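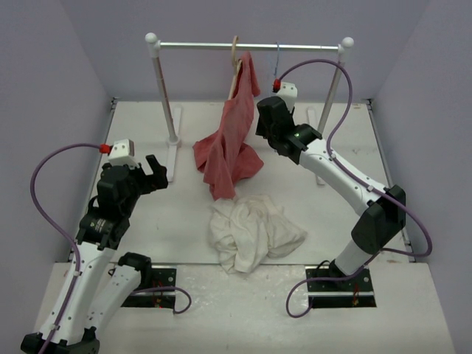 April 2019 – hanger cell, notes on the wrist dropout

OK, this one had me grinning for most of the afternoon, even though it cost us a whole batch. Writing it down while I still remember the order of things.

Setup was the usual hanging task. Mini rack at the back, red garment on the tan hanger, off-white cloth on the board for the next pick. Both arms on the Sudura controller, Edet scripts unchanged from last week. Plan was 100 cycles with no hands inside.

We got to cycle 24. The right arm went up toward the blue hanger, stopped short, and the gripper let go of its holding force. No crash, no noise. The controller logged a lost heartbeat from the right wrist, came back all by itself, and then – this is the bit I don't like – picked up the motion where it had left off. If somebody had been reaching in to straighten the cloth they'd have had an arm moving at them with no warning.

So two separate faults:

1. Wrist module drops off the bus.
2. Controller resumes motion after a dropout without asking anyone.

Started with the first. I was sure it was software, I really was, and spent way too long in the Edet logs looking at timeouts. Nothing useful in there. Tymofii Kravets came by, watched me scroll for a minute, and asked if I'd tried just moving the arm by hand with the brakes off and the ping running. No, I had not! Did it, and the ping died at the same wrist angle every time. 785 on the raw encoder count, give or take a tick. Beautiful. I love a fault that shows up when you call it.

The purple cable is clipped to the forearm in two spots. With the wrist rolled over, the stretch between the module and the first clip gets short and pulls sideways on the red connector. Popped the clip, gave it more slack, rolled through the same angle: ping stayed up. Clipped it back the old way: dead again. Did that back and forth more times than I needed to because it was so satisfying.

The left arm didn't drop at any angle I tried, but it's built the same way, so I gave it the same extra slack. Watch that the bigger loop doesn't snag the rack when the arm comes in low.

Second fault. The auto-resume is a setting in the Sudura config, left on since the bench tests in September, when there was nothing near the arms to hit. It is OFF now on both sides. After any lost heartbeat the arms hold position and wait for a reset at the panel. Please don't turn it back on to save time on overnight runs. I know it's tempting.

Tested by pulling the wrist connector mid-move, slow speed, everybody back. Right arm held. Left arm held. Plugged in again and both sat there until I pressed reset. Very happy with that.

Still to do:
- new connector for the right wrist from Skarker, don't trust the old one after all that tugging
- mark the clip positions on both forearms with paint pen
- rerun from zero, 500 cycles this time, log the ping the whole way
- ask Vornivance if their newer wrist modules have a latch on the plug
- throw out the data from cycle 24, keep the log

We use cookies to remember your settings on this site. Accept | Manage preferences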